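About Louro

Louro is a tableware shop in Bradwood with over 41 plate patterns and one opinion, namely that a Tuesday-night sandwich deserves a decent plate. Usha Rajan opened it after she went shopping for a single cereal bowl and was told they came in boxed sets of 21 pieces, gravy boat included. She doesn't eat gravy.

We sell everything by the piece. Buy one plate. Buy five that don't match and tell your mother-in-law it's a look.

Kátia Figueiredo picks the patterns and Ravindra Agarwal packs the orders, using more paper than seems reasonable. Send back anything chipped and we'll replace it. Send back anything you've simply gone off and we'll sigh, then refund it.

Our grown-up customers were supposed to want plain white. They want cartoon cats. We have stopped arguing and now lay the cat plates out on the pink tablecloth with the bowls stacked beside them.
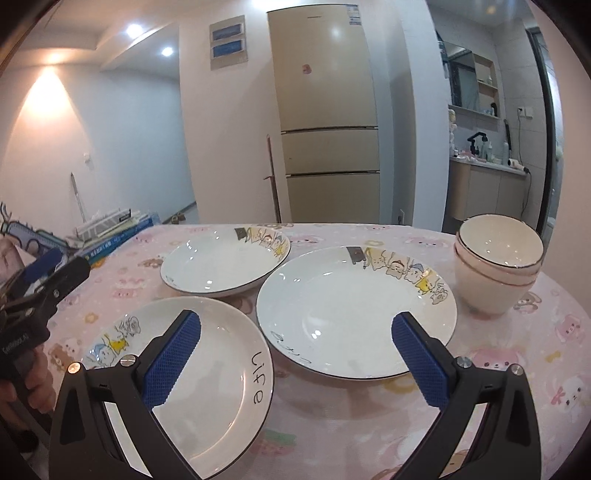
Ravindra still holds out for plain white and has the back shelf to himself. Come in and keep him company. We close for 2 weeks in July, when Bradwood is too hot for soup bowls anyway.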